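The Office Mug Has No Owner and Never Will

I have worked in the Holtgate building long enough to see 29 mugs arrive in our kitchen and, at last look, six remain. The others have gone wherever mugs go. My guess is that Accounts has them.

Every October someone sends the email. This year's came from Rosário Tavares, and it ran to 500 words, which is longer than my lease's section on fire. We were asked to label our cups, wash our cups and reflect on our cups. By Friday there was masking tape on everything, including the kettle.

I think this is a mistake. A shared kitchen works the way a small pond works: things drift in, things sink, and you don't ask whose frog that is. The moment you put your name on a mug you have agreed to be angry about it for the rest of your career. Conceição Amaral, two desks down, once spent a whole lunch hour tracking a cup from a trade show in Eltau. She got it back. It had a chip in it, and she now drinks from it with the face of a woman reading a will.

My own proposal, which I have made twice and which has been minuted once, is to buy a few dozen plain mugs, all the same, and forbid the rest. No slogans. No cartoon cats. If one goes missing, fine, take another. The cost would be less than what we spent on the sign about the sponge.

I was told people like having their own. I'm sure they do. I liked mine too, and I would like whoever has it to know that the handle runs hot.

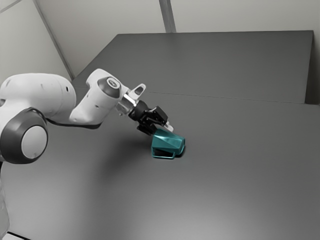
A teal mug, on its side.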